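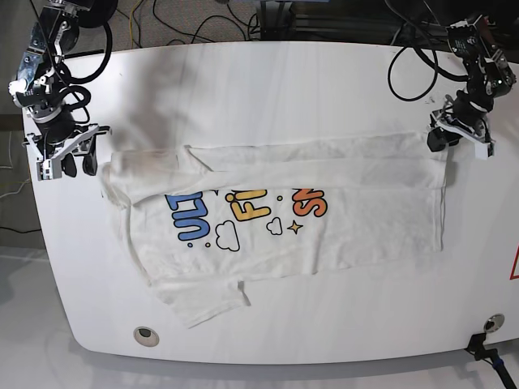 About Skakon

Skakon is a website about live music announcements and what becomes of them. We cover tour dates, cancellations, refunds, reunion rumors, "final" tours and the statements that artists' teams put out when something falls through. We don't do album reviews. Plenty of people do those well, and a few do them badly with more readers than we'll ever have.

The site was started by Amber Verstraete and Karlijn Schouten after a show they had both bought tickets for was moved twice and then dropped. The first email blamed logistics. The second blamed scheduling. The third, which arrived in December, thanked them for their patience and offered a code for ten percent off a different artist. Amber had worked in a box office and Karlijn had edited a trade newsletter, so both of them had a fair idea of what "logistics" could be covering for. They wrote up what they could prove, which was less than they'd hoped, and posted it. The post is still on the site with two corrections at the bottom.

What we cover

Most music news begins as somebody's press release. A tour is announced, it is called the biggest yet, and by lunchtime the same four sentences are on every site with a different headline. We'd like to know how big the last one was. If a promoter says a night sold out, we ask whether that means every seat was sold or every seat was released, since those can be a long way apart. Some answer. A surprising number tell us they don't comment on ticketing, having commented on it that same morning.

When an artist is stopped from performing, whether the trouble is a visa, a court date, a sore throat or an unpaid bill, we try to find out which of those it was before we run anything. This makes us slow. It has also kept us from repeating several stories that fell apart by evening.

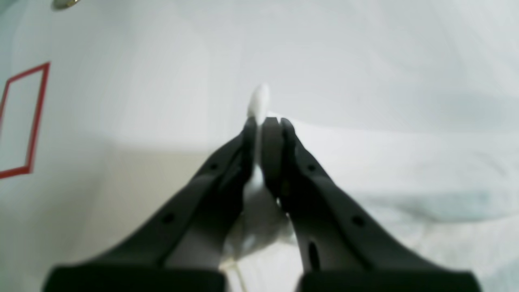 Statements from management are the part of the job we trust least, and we read a lot of them. Our rule is that a statement tells you what a company wanted to say on a given day and very little more. We quote it, we link to the full text, and we go looking for a second source. In the meantime we hold the claim much as those two dark gray fingers are holding that soft white thing, pinched at the tips, and we don't put any weight on it. If no second source comes up, the article says so in its opening paragraph. Readers sometimes write in to say this makes for a dull opening paragraph. They have a point, and we're keeping it.

How we're paid

Readers pay for the site. We had 255 members when we last updated this page, and they cover hosting, legal advice and most of two modest wages. The rest comes from freelance work that Amber and Karlijn do elsewhere, always under their own names and never for promoters.

We don't run affiliate links to ticket sellers. We tried them once, with Kilero, for 17 days. The money was better than expected, which bothered us, and then a reader asked why our piece on Kilero's fees had been pushed down the home page. It had slid down there because newer pieces went above it, but we had no good way of showing that to anyone. We ended the deal and gave the money back. You're free to believe or not believe our version of this – the emails are posted in full.

We accept review tickets only when there is no other way into the building, and the article says when we did. We don't accept travel, hotel rooms, "listening experiences" or merchandise.

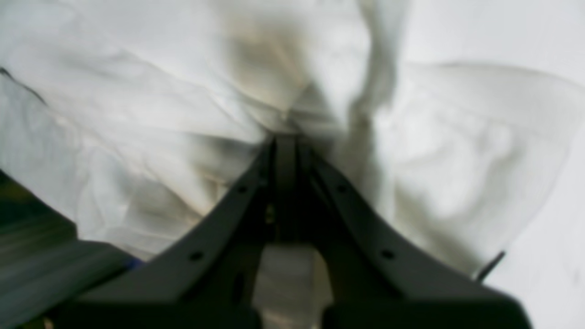
White fabric, gathered and bunched toward the center.

Who we are

Amber Verstraete handles ticketing, fees and venues. She keeps the refund tracker, a plain table of canceled shows with the date each refund was promised and the date readers tell us it arrived. It has 400 rows. She'd be the first to say that it leans toward people annoyed enough to email us, and there's a note at the top explaining what we think it can and can't show.

Karlijn Schouten edits everything and writes the weekly letter. She spent years being told that a certain band was about to reunite and has asked that we not name them here. Anything described on the site as a rumor has been past her, and most rumors go no farther.

Jobs like photography and transcription go to freelancers, who are credited and paid within the month. We don't use unpaid interns.

What we got wrong

We keep a corrections page and we link to it from every article. The worst entry concerns the Timmermans, a hall we reported as closing for good. We had two sources, and it emerged later that they had both heard it from the same man. The hall did close, for repairs, and reopened with a new bar. We apologized to the staff, some of whom had started looking for other work, and we now ask every source where they heard it.

We also once gave the capacity of a room called Onis as 1000 standing. That was the figure on its own website. The fire certificate had a lower one.
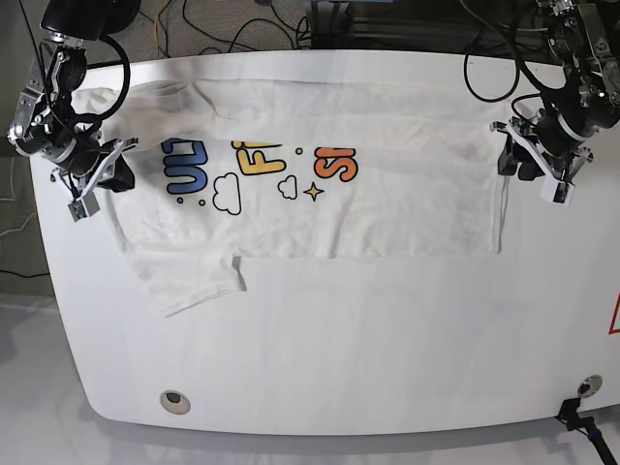
4 min read

Getting in touch

If you work in live music and know something, write to us. Please say how you know it. We won't name you without asking, but we do need to know who you are, and we don't publish tips from people we can't identify.

If you represent an artist and would like a story changed, send us the sentence you think is wrong and whatever shows that it's wrong. "My client is disappointed" will be read and filed. We correct errors on the same day when we can.

If you're a reader waiting on a refund, try the seller first, then your card company, then us. We can't get your money back. We can add you to the tracker and ask the promoter a question with your show's name in it, which has helped in some cases and made no difference in others.

This page was last updated on 16 October 2024.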